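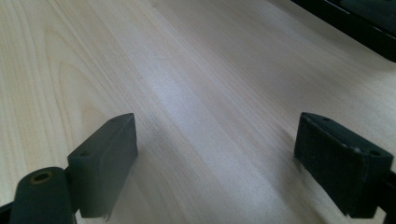 Lesezeit: 2 Minuten

Tischplatte Stodska, helles Holzfurnier

Wer die Stodska zum ersten Mal vor sich hat, schaut meistens erst einmal nur auf die Maserung. Auf der linken Seite liegen die Bögen ineinander wie Höhenlinien auf einer Wanderkarte, etwas dunkler als der cremefarbene Grund, nach rechts hin wird alles ruhiger und läuft in feinen, fast geraden Streifen aus. Ich könnte stundenlang mit dem Finger daran entlangfahren! Und wenn Licht flach über die Fläche fällt, wird das Holz in der Mitte beinahe weiß.

Entworfen hat die Platte Hortensia Ulloa für unsere Werkstattreihe Vurkora. Sie wollte eine Fläche, an der man arbeiten, essen und Papier ausbreiten kann, ohne dass der Tisch sich in den Vordergrund drängt - und genau so benutzen wir sie selbst seit April jeden Tag.

Die Platte ist 18 mm stark und kommt fertig geölt. Passend dazu gibt es das Untergestell Cisska, das mit dem beiliegenden Schlüssel in etwa 48 Minuten steht (zu zweit geht es deutlich angenehmer). Wer schon Böcke oder ein eigenes Gestell hat, bestellt einfach nur die Platte.

Zur Pflege reicht ein weiches, leicht feuchtes Tuch, immer in Richtung der Maserung. Bitte keine Scheuermilch und keine Mikrofasertücher mit rauer Seite. Heiße Töpfe gehören auf einen Untersetzer.

Jedes Furnierblatt fällt anders aus, mal mit mehr Bögen, mal fast nur gestreift. Wer eine Vorliebe hat, schreibt sie ins Bemerkungsfeld der Bestellung, Georges Aoun sucht dann im Lager nach einem passenden Stück.

3 Kommentare · 18 Mal geteilt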